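发件人：Kocabaş 集成组
收件人：平台对接邮件列表
主题：Re: [对接] 免费旋转回合的结算回调重复

周四 15:40，Warkden 运维写道：
> 切到新的聚合接口后，Didau 的老虎机在免费旋转结束时会发两次 settle，
> 两次的 round_id 相同，transaction_id 不同。我们的钱包按 transaction_id
> 去重，结果派彩记了两遍。测试环境跑 3000 局，出现 15 次。
> 请确认是聚合层重发，还是游戏端本身发了两次。
> 另外，超时阈值现在到底是多少？文档里写了两个值。

查过聚合层日志，重发来自我们这边。游戏端每局只发一次 settle。钱包响应超过 600 毫秒时，聚合层判为超时并进入重试队列，旧版重试沿用原 transaction_id，新版在入队时重新生成，所以贵方的去重条件失效。

普通回合不受影响，因为普通回合的 bet 和 settle 合并在一个请求里，重试走的是另一条路径。受影响的只有 bonus_type 为 FREE_SPIN 的回合，以及 Wollton 牌照下的锦标赛奖金发放，后者目前没有收到重复记账的报告，但代码路径相同。

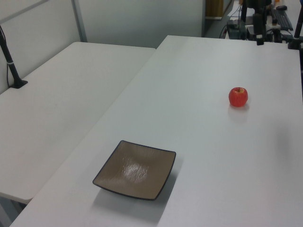

修复分两步。第一步，重试时保留首次请求的 transaction_id，并增加 retry_count 字段，首发为 0。该字段可选，钱包端不解析也不会报错。第二步，超时阈值改为按运营商配置，默认 1000 毫秒。文档第四节的 600 是现行值，附录里的 1000 是改后的值，提前写进去了，附录会先撤回。

在补丁上线之前，建议钱包端临时以 operator_id、round_id 加 action 三个字段联合去重。注意 action 必须参与，否则同一局的 rollback 会被当成重复请求丢掉。部分派彩的游戏（同一局多次 settle，amount 不同）不能用这个办法，请按 game_id 排除，清单在对接后台的“多段结算”一页。

已经多记的派彩请不要自行冲正。Wollton 的监管报表按 transaction_id 汇总，单边冲正会造成日终对账不平。请导出受影响的 round_id，用 CSV 发到工单里，由聚合层统一下发 rollback，reason 填 DUP_SETTLE。玩家如果已经提款，余额不足时钱包应返回 INSUFFICIENT_FUNDS，不要返回通用错误码，否则又会触发重试。

还有一个问题要请 Warkden 确认：贵方钱包收到重复请求时，返回的是原始结果还是 409？规范要求返回原始结果和原始余额。日志里两种都有，看起来不同节点版本不一致。

补丁先上测试环境，正式环境的窗口另发邮件。

Kocabaş 集成组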